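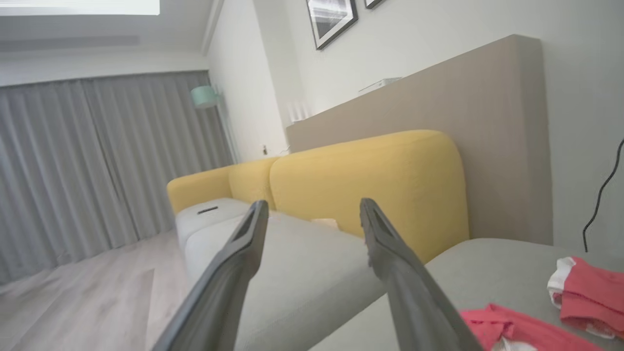 Looking After a Fabric Sofa

Vacuum first, always. Crumbs and grit work their way into the weave and act like sandpaper every time someone sits down. Use the upholstery head with the suction turned down, and go over each cushion in two directions. The crevice tool is for the gap between the seat and the back. I do mine every other week, and more often when the heating is on and the windows stay shut.

Check the care code

Look for a tag under the seat cushions or stapled to the base.

W - water-based cleaner is fine
S - solvent only, no water
WS - either one
X - vacuum only, call a professional for anything else

If the tag is gone, treat the fabric as S until you have tested it. Dampen a white cloth, press it on a spot at the back near the floor, and let it dry overnight. A ring or a change in color means no water.

Fresh spills

Blot with a dry white cloth or plain paper towels. Work from the outside of the spill toward the middle. Colored napkins can leave dye behind, which I learned from a red one at a birthday lunch.

For W and WS fabrics, mix a teaspoon of clear dish soap into two cups of lukewarm water. Dab it on with a wrung-out cloth, then dab again with plain water, then blot dry. Wipe the whole panel lightly, seam to seam, or you may end up with a clean patch that shows more than the stain did.

Grease

Cover the mark with cornstarch and leave it for an hour. Vacuum it off and repeat if the powder came up yellow or clumped. Dish soap mix after that, if the code allows.

Ink

Rubbing alcohol on a cotton swab, tested first in a hidden place. Change the swab as soon as it picks up color. Old ballpoint may only fade.

Pet hair

A damp rubber glove dragged in one direction rolls the hair into clumps you can pick up. Hiwot Birhane wrote in to say a window squeegee does the same job faster on flat seats. I tried it and agree, though it is no use on curved arms.

Two-color sofas

When the seat and the back are different colors, clean them on separate days with separate cloths. Strong yellows and reds are the ones to watch. Test each color, even if there is only one tag. Keep the lighter part dry while you work on the darker part - a folded towel tucked along the join is enough.

Sagging cushions

Loose cushions should be turned and swapped left to right once a month. Fixed ones can only be patted back into shape with flat hands, working in from the edges. If a foam seat stays dented overnight, the foam is worn out. A foam shop will cut a new piece if you bring the old one along for size.

Sun

Fabric fades fastest near a south window. Pull the curtain at midday or move the sofa back a few feet. A throw over the top edge helps too, but shift it now and then so it doesn't leave a line.

Next page: wood legs, scratches and squeaks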